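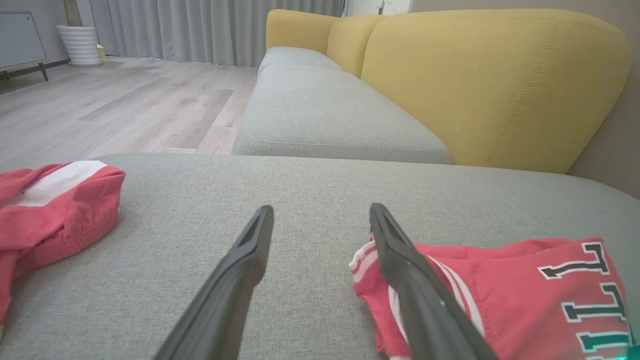
Why do sports shirts feel so different from school shirts? Most are knitted, and many have lots of tiny holes. Cloth like this is called mesh, and the holes let air in and sweat out. Sports kit is often brightly coloured too, like the red jersey on this grey sofa cushion, so players can spot their own team quickly. The big letters and numbers help people watching from far away.

Riven Kids Home Our Clothes Our Food Our Homes Ask Us
Search Riven Kids Type a word Go

How to fold a sports shirt

Find somewhere flat – a bed or a sofa will do. Lay the shirt face down and smooth it with your hands. 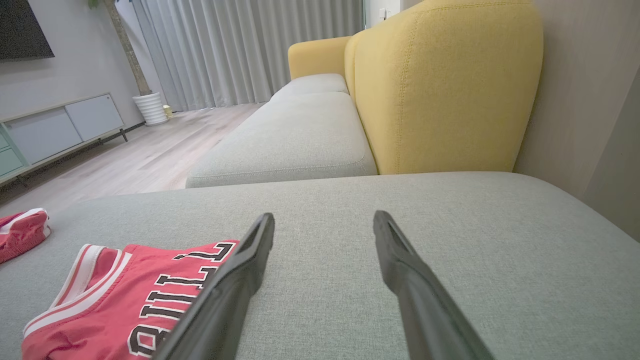 Fold one side in to the middle, then the other side. Now bring the bottom edge up to the neck. Shorts are easier. Put one leg on top of the other, then fold them in half from the waist down.

Try not to leave kit in a heap. Creases set in, and damp cloth soon starts to smell – hang it up to dry before you fold it.

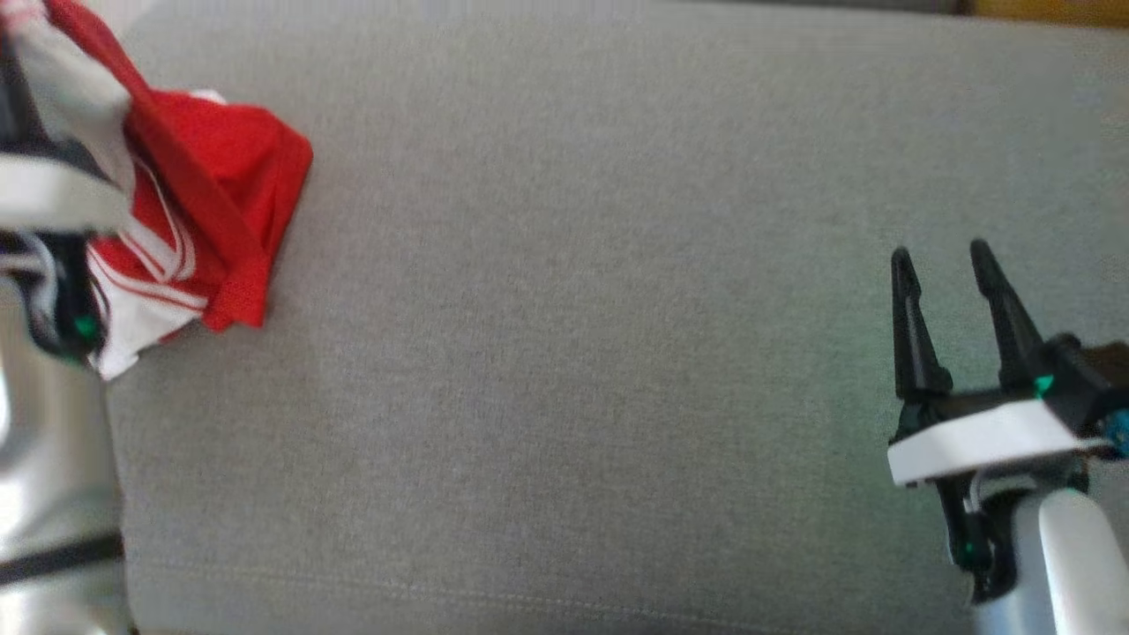 A red sports top with a striped trim, all bunched up.

Next page: What are socks made of?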